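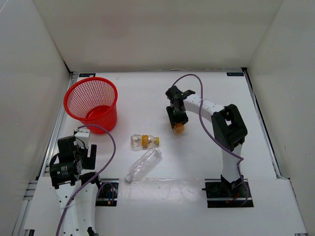
*Round mesh-sided wastebasket, red.*

# Darkbridge Round Wastebasket

The Darkbridge is a small open-top wastebasket for desks, bedrooms and sewing rooms. It is molded in one piece from polypropylene, with mesh-patterned sides, a solid rim and a solid bottom. There is no lid, no pedal and no inner bucket. It comes in red, slate and cream.

We have sold the Darkbridge since we opened the Vindala shop, and it is still the wastebasket we reorder most often. The current version has a slightly thicker rim than the one we carried before. The old rim could split if the basket was dropped on tile. If you own the older basket, the new one will still nest inside it for storage.

## Specifications

| | |
|---|---|
| Capacity | 9 quarts |
| Height | 12 in. |
| Material | Polypropylene |
| Shape | Round, tapered toward the base |
| Lid | None |
| Liner | Small bag, optional |
| Sold as | Single, or pack of 3 |

## What it is good for

Paper, envelopes, packaging, thread ends, tissues, pencil shavings if you use a liner. The sides let air through, so dry trash doesn't get musty over a weekend. The basket is light enough to pick up by the rim with one hand and tip into a larger can.

The Darkbridge should not be used in a kitchen. Food scraps and coffee grounds will find their way through the mesh, and a liner only helps until it tears. For kitchens and bathrooms we suggest the Grivus, which has solid walls and a snap-on lid. It should also not be used for ashes, matches or anything warm.

## Liners

Most people use it without one. If you do want a liner, buy the small bags sold for bathroom cans and fold the top over the rim by 2 inches or so. Larger bags work but bunch up at the bottom and take away a good part of the space. We do not sell a liner made for this basket.

A sheet of newspaper or a circle of cardboard in the bottom also does the job for dry trash – replace it when it looks tired.

## Cleaning

Wash with warm water and dish soap. A bottle brush or an old toothbrush gets lint out of the mesh. Rinse from the outside in, then turn the basket upside down to dry. Avoid bleach on the red, which can fade to a dull pink in patches. Do not put it in the dishwasher. The heat can pull the rim out of round, and it will not go back.

Sticker residue comes off with cooking oil on a paper towel. Our price sticker is on the underside and should peel away cleanly.

## Choosing a size

The Darkbridge comes in one size only. It fits under a standard desk with room to spare and beside most nightstands. If you need something for a shared office or a copy room, look at the Lü, a taller basket in the same style that holds a good deal more. The Lü does not nest with the Darkbridge.

## Customer notes

> Bought the pack for our study rooms. One has a small scuff from shipping but I kept it. The cream shows dirt faster than the others. – Nabila Yeoh

> Fine for paper. It is light, so my cat knocks it over. I put a flat stone in the bottom and that fixed it. – Thanasis Deligiannis

> Color is a true red, a bit brighter than I expected from the catalog. Rim feels sturdy. – Pin-yu Chang

## Shipping and returns

Orders placed before noon on Monday ship the same day. Other orders ship within two working days. Single baskets go out in a plain carton. Packs are shipped nested, with paper between them, and can be tight when they arrive. To separate them, hold the outer basket by the rim and twist – pulling straight up tends to make it worse.

Unused baskets can be returned within 12 days of delivery. We do not need the original carton, but please wrap the basket so the rim is protected. If yours arrives cracked, send a photo of the damage with your order number and we will send a replacement. You can throw the cracked one away.

Slate is out of stock until January. Red and cream are available now, as singles and in packs. Mixed-color packs can be made up on request, but only by phone. Ask for Hemant Chaudhary or Yogesh Srivastava at the order desk.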